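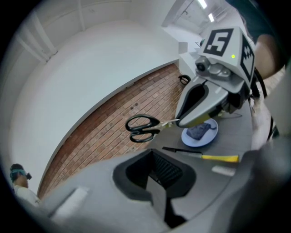
Start | Projekte | Arbeitsgruppen | Protokolle | Kontakt

Protokoll der Arbeitsgruppe Steuerung und Wahrnehmung
Februar, eingestellt von Danilo Layug

Anwesend: Danilo Layug (Protokoll), Henrike, Jonas, Mirela, Tobias, ab 14:20 Uhr auch Agnieszka
Entschuldigt: Pavel, dem wir von hier aus gute Besserung wünschen!
Beginn: 14:05 Uhr

TOP 1: Protokoll vom letzten Mal

Das Protokoll vom Januar wurde ohne Änderungen angenommen. Henrike bat nur darum, im Abschnitt über die Kalibrierung künftig die Version der Software dazuzuschreiben, sie habe beim Nachlesen eine ganze Weile gesucht und am Ende doch im Repository nachsehen müssen. Das machen wir gern.

TOP 2: Posenschätzung über die Marker

Jonas hat den neuen Stand von Drikell vorgestellt, unserem Modul für die Markerposen. Bisher wurde jede Markerfläche für sich ausgewertet und dann die mit dem kleinsten Rückprojektionsfehler genommen, was bei schrägem Blick immer wieder zu Sprüngen führte (die meisten von uns kennen die Zickzacklinien in den Trajektorien inzwischen auswendig). Jetzt gehen alle sichtbaren Flächen eines Würfels gemeinsam in eine Optimierung ein, und eine stark verkürzte Fläche bekommt ein kleineres Gewicht. Mirela fragte nach, wie sich das am Bildrand verhält, wo das Fischaugenmodell ja nie ganz unser Freund war. Jonas meinte, dort sei es besser geworden, aber noch nicht schön, und er würde die Verzeichnung gern neu einmessen, bevor er am Schätzer weiterdreht. Dem haben alle zugestimmt.

Tobias regte an, im Log mitzuschreiben, welche Flächen pro Zeitschritt verwendet wurden. Das kostet kaum Platz und hätte uns im Januar viel Rätselraten erspart.

TOP 3: Aufnahmen vom Werkzeugtisch

Mirela berichtete vom Durchsehen der Aufnahmen mit Schere, Messer, Teller und Tuch. Insgesamt liegen 856 Episoden vor, und sie hat sich durch einen wirklich großen Teil davon gearbeitet, wofür ihr die Runde herzlich gedankt hat. 20 Episoden sind vorläufig gesperrt, weil die Zeitstempel der beiden Greifer auseinanderlaufen. Sie glaubt, dass sich die meisten retten lassen, sobald die Synchronisation nachgerechnet ist.

Länger gesprochen haben wir über die Schere. Die Segmentierung hält die schwarzen Griffringe und die Klingen gern für zwei verschiedene Gegenstände, vor allem dann, wenn ein Teil der Klingen im Greifer verschwindet. Agnieszka schlug vor, die Zuordnung über die Zeit zu stützen und die Maske aus den Bildern vor dem Zugreifen mitzuführen. Henrike war zunächst skeptisch, weil sich ein Fehler am Anfang dann durch die ganze Episode zieht, fand den Gedanken aber gut genug für einen Versuch. Beim Tuch bleibt es dabei, dass wir nur einen groben Umriss annotieren. Eine feinere Beschreibung der Falten haben wir schon zweimal angefangen und beide Male wieder liegen gelassen.

TOP 4: Greifplanung

Tobias hat Emton, den Planer, auf die neue Schnittstelle umgestellt. Die Abfrage der Greifkandidaten läuft nun asynchron, sodass der Regler nicht mehr stehen bleibt, wenn die Wahrnehmung einmal länger braucht. Offen ist noch, was geschehen soll, wenn in der Zwischenzeit gar kein gültiger Kandidat mehr übrig ist. Nach einigem Hin und Her (und einer Runde Kaffee) haben wir uns darauf verständigt, dass Emton dann die letzte sichere Pose hält und nach 5 Sekunden abbricht. Tobias möchte den Wert konfigurierbar lassen.

Für das Messer soll der Planer ausschließlich Kandidaten am Griff zulassen. Das war im alten Stand fest eingetragen und ist beim Umbau verloren gegangen, es kommt als Regel in die Szenenbeschreibung zurück.

TOP 5: Werkzeuge und Rechenzeit

Die Kollegen von Natmont haben angefragt, ob sie unseren Betrachter für die Trajektorien mitbenutzen dürfen. Dagegen spricht nichts, Agnieszka schreibt ihnen eine freundliche Antwort und legt eine kurze Anleitung bei. Auf dem Rechner Vlček ist der Speicher wieder knapp. Bitte schaut alle einmal in eure Verzeichnisse, besonders nach alten Zwischenständen vom Training!

Aufgaben

Jonas: Verzeichnung neu einmessen, verwendete Flächen ins Log schreiben
Mirela: Zeitstempel der gesperrten Episoden nachrechnen
Agnieszka: Versuch mit mitgeführter Maske, Antwort an Natmont
Tobias: Abbruchverhalten und Griffregel in Emton
Henrike: Durchsicht der Änderungen an Drikell
Alle: Platz schaffen auf Vlček

Ende: 15:40 Uhr. Den nächsten Termin gibt Danilo über den Verteiler bekannt, sobald Pavel wieder da ist.

Zuletzt eingestellt
Protokoll Januar: Kalibrierung und Logformat
Emton: Hinweise zur Umstellung der Schnittstelle
Drikell: Bekannte Probleme
Speicherplatz auf Vlček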